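# What do I wear to a fashion show if I'm only a plus-one? (Drultville, April)
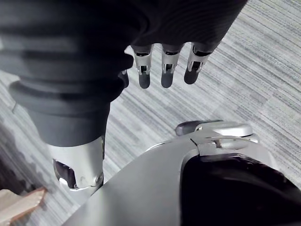
## The question

Posted in **Clothes & Going Out**, 276 views

Hi all, longtime reader, and I think this is my second post ever. My cousin does hair for runway shows and she got me a seat at the Rothe spring show in Drultville. It's on a Tuesday, doors at 6:30 in the evening, and I have never been to anything like it in my life. I work at a dental office. My going-out wardrobe is two wrap dresses and a blazer I bought for a funeral.

The invitation says "evening, expressive" and that's the entire dress code. What does expressive mean?? I asked my cousin and she said "just don't wear a logo," and then she stopped answering because she's on a job all week.

Here's what I've got to work with:

- A dark green wrap dress, knee length, kind of a heavy jersey. Fits great.
- A black satin slip dress that I love but it's low in front and I keep tugging at it.
- A silver sequined mini I bought on clearance at Prandale and have worn exactly never. It's short. Like, I need to think about how I sit.
- The blazer (black, a bit boxy).
- Black ankle boots, nude pumps, and some strappy silver heels that hurt after an hour.

My heart wants the sequins. My head says I'm going to be perched on a bench next to people who do this for a living, and they'll all be in black sweaters and looking at me like I came from a New Year's party. I also read that there are photographers outside, and while I know they won't care about me, I don't want to be the blurry person in the background pulling her hem down behind somebody famous.

Also, dumb logistics stuff. Do people check coats? Is there food? Do I bring a gift for my cousin or is that weird? And do you clap in between outfits or only at the end?

I can spend a little on something new but I'd rather not. Thank you!!

---

## Answer 1

*marked helpful by the person who asked*

Oh, this is fun! I've been to six or seven of these (I used to do the seating cards for a PR agency, so I was mostly standing at the back with a clipboard, but I saw a lot of outfits go by). I'll take your stuff in order.

**The dress.** Wear the sequins. Put the boxy blazer over them and the ankle boots under them. A sequined mini with silver heels does say New Year's, you're right about that, but the same dress with a slightly-too-big black jacket and flat-ish boots looks like you wear it to get groceries, and that's pretty much what the whole front row is going for. If it's truly short, put on opaque black tights. It's April, you'll want them anyway.

The thing I'd really worry about is the bench. Show seating is usually benches, they're low, and you get about as much room as you would on a bus. Try the dress on at home, sit on the lowest thing you own (the edge of the tub works), and see what happens to the hem. If you spend the whole time holding it, switch to the slip dress with the blazer buttoned, which fixes the low front too. Fashion tape on the neckline! The drugstore kind is fine, just put it on clean skin before any lotion or it'll slide right off.

I would leave the green wrap for something else. It sounds lovely and you'd be perfectly okay in it, but you sound like you'd be sitting there wishing you'd worn the other one.

**Shoes.** Boots, boots, boots. You will stand outside, then you will stand inside, and then the show will start forty minutes late.

**Coats.** Sometimes there's a coat check and sometimes there isn't, and when there is one the line afterward is awful. I'd bring something you can fold up on your lap. Small bag too, since the floor under the bench is about the only other place for it and people will kick it.

**Food.** Eat first. There may be tiny drinks. I once had a dinner made up entirely of breath mints from my own purse.

**Clapping.** At the end, when the designer comes out. Usually for about two seconds, waves, runs away. During the show everybody just stares or films. If a piece is really incredible somebody might whoop, but let somebody else go first.

**Gift for your cousin.** Not weird, but not on the night! She'll have a kit bag the size of a suitcase and nowhere to put flowers. Text her that the hair looked amazing (mention one specific thing about it, they love that) and take her out to eat when her week is over.

And about the photographers, they shoot the people they came for and then they check their phones. Walk in at a normal speed, keep your hands out of your hem, and you'll be fine.

> **Comment from the person who asked:** Just did the bathtub test. The sequins pass WITH tights and fail without. Tights it is! Thank you so much, I had not once considered the blazer.

> **Comment:** Seconding the tights, but check that the sequins don't snag them. Mine shredded a pair before I'd even left the house. Bring a spare.

---

## Answer 2

i went to the comasus one last year and wore jeans and a nice top and it was fine. half the people there were in jeans. wear whatever

> **Comment:** Comasus is a denim brand though? Of course people were in jeans.

> **Comment:** fair

---

## Answer 3

I'm going to disagree a little with the first answer, even though it's a good one and I'd follow most of it.

I've done alterations for a long time (bridal mostly, some stage work), and Gunther Wendt, who trained me, had a rule I still use on clients: if you've never worn it out of the house, don't wear it first to the thing you're nervous about. So if you're set on the silver mini, wear it somewhere small before the show. Dinner, a friend's place, whatever. You'll find out whether the armholes scratch. Sequins under the arm are the big problem on cheaper dresses, and a couple of hours of that will leave you with red marks. If it does scratch, you can stitch a strip of soft ribbon or a bit of old T-shirt along the inside of the armhole. Ten minutes by hand, and it doesn't have to be pretty.

Some other things on clearance sequins while I'm at it:

1. Look for loose thread ends along the seams and hem and knot them off. Don't pull them. On a lot of dresses the sequins are chain stitched, and one good tug will take out a whole row.
2. No iron. If the lining is creased, hang it in the bathroom while you shower, or steam it from the inside on low.
3. If the hem rides up when you walk, the lining is probably clinging to your tights. Anti-static spray, or a half slip if you own one.
4. Your blazer lining is going to rub on the sequins too. It won't ruin it in one night, but I wouldn't do it every weekend.

You can also have a too-short hem let down sometimes, but not usually on sequins because the factory trims everything right to the edge. Turn it inside out and look. If there's an inch or more folded up in there, a tailor can get you most of it. If there isn't, a band of black satin sewn along the bottom looks nice and adds as much length as you like. I charge by the hour for that so I can't tell you what somebody in Drultville would ask.

My own pick would have been the slip dress with the blazer. Satin is kinder to sit in and you already know you love it. For the front, have somebody put one tiny hook and eye or a snap right where it gapes, and you can quit tugging for good. But I see you've already picked, so go have fun in your sequins!

> **Comment from the person who asked:** Okay this is so useful, I found three loose threads on the hem and was absolutely about to yank one. Also there's barely any fabric folded under so no letting it down. Wearing it to my sister's for dinner Sunday as a test run.

> **Comment:** Does the steam thing work for velvet too?

> **Comment from Answer 3:** Yes, hang it and don't touch the pile till it's completely dry.

---

Related questions:

- Can I wear a sheer blouse to an art opening?
- How do I stop strappy heels from slipping?
- Is it rude to leave a runway show early?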